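How to Write an Author Bio That Doesn't Put People Off

Most advice on author bios comes from people who are selling something: a course, a template, a "brand audit". I've read a fair bit of it and I doubt much of it has ever sold a book. I doubt a bio sells many books at all. What a bad one can do is lose you a reader who was already hovering, and that's reason enough to spend an evening on it.

What follows is how I write them, for myself and now and then for other people at Hillness, the small press where I do the back-cover copy.

Before you start

Get hold of five or six novels of the kind you write, by authors at your own stage. Leave the big names alone. A household name can get away with "lives in Wales" because the front cover has already done the work. Read the bios straight through and mark the first point at which you got bored. In my experience it comes at the second sentence, usually at the word "passion".

Step 1. Write down the dull facts

Where you live, what you do for a living, what you've published, anything you've won. Full sentences aren't needed yet. If the list is short, fine. Elis Hopkin sent me a first draft that ran to 4,000 characters and began with his primary school. His book was a ghost story set on a ferry. It took us until the third page to find out that he'd worked on one.

Step 2. Find the fact that belongs to the book

There's generally one. For Elis it was the ferry. For Trefor Gape, who writes slow, damp crime novels, it was 22 years as a loss adjuster. He'd left it out of his bio entirely and put in that he enjoyed long walks. I'm sure he does.

If no such fact exists, don't manufacture one. I'm wary of bios that say the author "has always been fascinated by" the subject of the book. It may be true, but it reads like a job application.

Step 3. Choose third person and stick to it

Some websites will tell you that first person is warmer. Perhaps on your own site it is. On a jacket, a festival programme or a shop listing it looks as though somebody forgot to edit it. Keep a first-person version for your newsletter if you like, and don't let the two get mixed up. I've seen "Cameron Doolan lives by the sea with my two dogs" in print, and Cameron has seen it too.

Step 4. Put one plain domestic detail in, or leave it out

This is where I part company with most guides. They say you must "let readers in". The usual result is a cat, a cup of tea and a long-suffering husband. I've no objection to cats. But a detail that a thousand other writers have used tells the reader nothing about you. Hefin Prosser's bio for Pakarport says that he writes in the half hour after the ironing, at the same table. I like that one. It's small and it's his, and it takes up ten words or so.

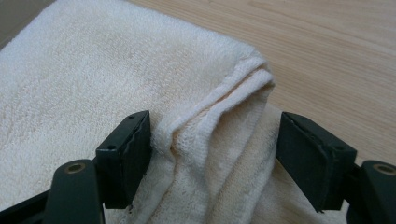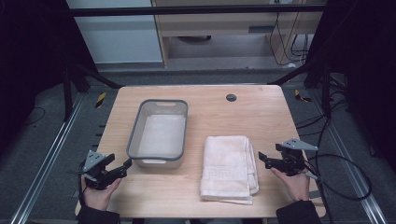 Try the detail on someone who doesn't write. If they say "aw", take it out. If they ask a question about it, keep it.

Step 5. Deal with the awkward career gap

Plenty of writers published something years ago and then stopped. The temptation is to explain. Hefin Gwilliam wanted a whole paragraph on why there had been such a wait between Pakarport and his second novel, Nallar. I told him to put both titles in one sentence and move on. No reader is standing in a bookshop with a calculator. An agent might ask, and you can tell the agent.

The same goes for old pen names. Mention one only if somebody who liked those books would want to find these. He'd once put out a short thriller as "H. Szűcs", and it stayed out of the bio because the two sorts of reader have nothing to say to each other. (If your name does have accents in it, check them on every proof. They vanish.)

Step 6. Cut the adjectives

Go through and take out "award-winning" unless you name the award straight afterwards. Take out "acclaimed", "bestselling" if you can't say where, and "unique". I'd get rid of "debut author" as well, though publishers like it and you may lose that argument. I usually do.

Step 7. Make three lengths

Short: two sentences, for anthologies and social media.

Medium: one paragraph, for the jacket and most websites.

Long: up to 2,000 characters, for festivals and the press page. You will hardly ever be asked for this one, but when you are, it'll be at ten at night and they'll need it by the morning.

Write the medium one first. Cutting it down is easy, and padding it out shows you what you had no business including.

A worked version

Before: "Trefor Gape has had a lifelong passion for storytelling and enjoys long walks, good food and spending time with his family. He is thrilled to be sharing his acclaimed detective with the world."

After: "Trefor Gape worked for 22 years as a loss adjuster, mostly on floods. He lives near the river anyway. This is his second novel."

I can't prove the second one did any better. Trefor's sister preferred the first. But a local radio producer rang up to ask about the floods, and he got 2 invitations to library talks that spring, both from people who mentioned the river.

Keeping it up to date

Look at all three lengths each May, or whenever a book comes out. Change the titles, check you still live where it says you live, and delete anything you'd be embarrassed to hear read aloud by the person introducing you, who will read every word of it, slowly, while you stand there.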